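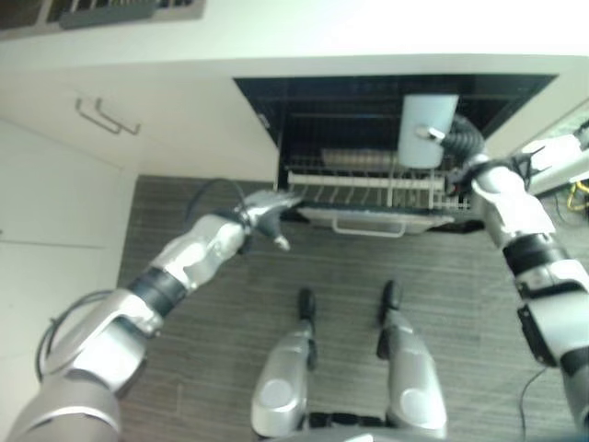 The Belay Township Charter Study Group met on Wed 2 September to consider whether the township council should keep its power to override a mayoral veto, and if so by how many votes. The current charter says "a suitable majority," which has meant something different under each mayor. Etenesh Alemneh, presiding, asked members to think of the charter as a dishwasher with its door down and its upper rack pulled forward: everyone can see what is in it and everyone has an opinion on how it was loaded. Balakrishnan Amin asked that the comparison be kept out of the minutes. There was no second.

Minutes of the previous meeting were approved after the word "robust" was struck from item 3. The member who had used it did not object, having forgotten why.

Override threshold. Mr. Amin presented his draft, under which six of the 9 council members could override. He said a simple majority would make the veto a form of stationery. Ms. Alemneh replied that the last mayor had treated it that way without any help from the charter. Discussion turned to the Clusov Road veto, as it always does, and was brought back by the chair after the history of the culvert had been covered in full.

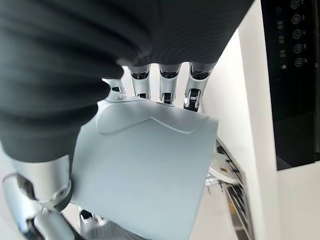

Mr. Amin's draft also requires the mayor to give reasons for a veto in writing. A member from the Mirkus ward asked whether "No" would count as reasons. The draft was amended to say "reasons, in sentences." Carried, with one abstention on grounds of grammar.

Emergency orders. The draft would end any emergency order after 9 days unless the council votes to extend it. Ms. Alemneh noted that the snow emergency declared two winters ago has never been formally lifted, and that overnight parking on Grullora Street is, strictly speaking, still forbidden in August. Members who park on Grullora Street took an interest in the item for the first time.

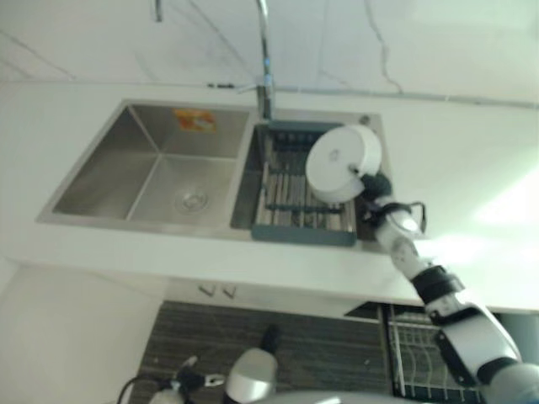 It was agreed to ask the township attorney whether an order can expire on its own or has to be told. Mr. Amin will write the letter and Ms. Alemneh will shorten it.

Public comment. The group has received 83 written comments, most of them on leaf pickup, over which it has no authority. One resident asked that the council be abolished and, in the same letter, that it fix the light at the library. Received and filed.

Next steps. A clean draft goes to members before the December meeting. Adjourned on a motion that passed without debate.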